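Home Guides Open Day Kit Downloads Contact
Reading time: 4 min

Section 4: Running the gripper demo on open day

If you've got through Section 3, your arm is bolted down, it homes without complaining and you've signed the bench sheet. Good on you! I've run the Closar arm at the Hawthorne open day 2 years in a row now, and this section is the order I do things in on the morning. Your bench will differ a bit. Ours is the long one by the roller door and the sun comes straight in, so you'll see me going on about light more than you might need to.

You'll want the arm, the soft finger set, the Bekel controller, a power board with its own switch, the box of demo cloths and a roll of floor tape. Bring a spare set of finger covers too (I forgot them my first July and spent the lunch break driving home for them).

4.1 Before the doors open

1. Tape a line on the floor 90 cm out from the front edge of the bench. Kids' toes go behind the line, grown-ups' toes as well.

2. Plug the controller into the switched power board and put the board where your left hand can find it. The red stop button stays on your right.

3. Turn the controller on and wait for the steady green light. A slow blink means it's still loading, so go and grab a cuppa.

4. Fit the finger covers. Roll each one down like a sock, seam to the outside, and give the tip a little tug. If it slides, take it off and start again.

5. Open the menu, pick DEMO, then SOFT. Check that the speed limit reads 4. Ours came back from the Sturnisau workshop set a lot higher, and the first cloth of the day went clean over the bench.

CAUTION: Keep hair, lanyards and scarves away from the wrist joint whenever the green light is on. Visitor lanyards are the worst offenders. I ask people to tuck theirs into a pocket before they come up to the line.

4.2 Setting out the cloth

Cloth is the best thing you can demo, in my opinion. Blocks are fine and everyone claps politely, but a block never does anything surprising. A tea towel flops about differently every time, and you get the oldies leaning in as much as the kids, all of them telling the robot what to do!

1. Lay one cloth flat in the pick area, then pinch it up in the middle so there's a soft ridge for the fingers to find.

2. Send the arm to HOVER. It should come down and stop just over the cloth without touching. Crouch and look from the side to check the gap.

3. If the tip is already resting on the cloth, nudge the height up one click and send it to HOVER again.

4. Have a look at the wrist camera feed on the controller screen. When the fingers are in close it goes very blurry and you'll mostly be looking at finger. That's fine for SOFT mode, which works off the height setting and the squeeze sensor.
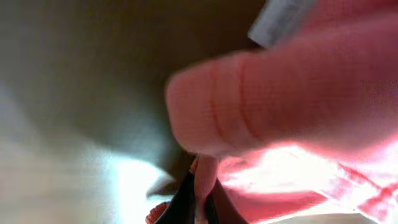 5. Press GRIP once. Don't hold it down. Holding it steps the squeeze up, and after a few seconds the controller sulks and throws code 81.

6. Press LIFT, wait for the arm to stop, then press PLACE.

Note: Code 81 clears by pressing BACK and sending the arm to HOVER again. You don't have to restart, though I did that every single time for most of my first open day.

Note: If glare is washing out the feed, pull the blind or swing the bench lamp away. I've also used a big sheet of cardboard and a patient nephew.

4.3 When visitors have a go

This is the bit everyone comes for. One person on the buttons at a time, and you stay beside the stop button the whole way through, even if the sausage sizzle has just opened and you can smell the onions.

1. Hand over the button pad only, never the controller itself. The SETTINGS key is right next to GRIP and little fingers love it.

2. Let them press HOVER, GRIP, LIFT and PLACE in that order. Say the words out loud with them the first time.

3. If they miss the cloth, let them try again before you step in. A miss gets a bigger cheer than a clean pick anyway.

4. Straighten the cloth yourself between turns, with the arm at HOME. Not at HOVER, please.

CAUTION: Visitors will try to shake hands with the gripper. The fingers are soft but the arm behind them is heavy. Say no nicely and offer them a spare finger cover to squish.

4.4 Packing up

1. Send the arm to HOME and wait for it to settle before you touch the power board.

2. Peel the finger covers off from the wrist end. Wipe them with a barely damp rag, no detergent, and leave them out overnight before they go back in the tub.

3. Shake out the cloths and check them for snags. Anything with a pulled thread goes in the rag bin, as loops catch on the fingertip creases.

4. Pull up the floor tape while you still have the energy. It's much harder to shift the next morning.

Faults and spare parts are in Section 5.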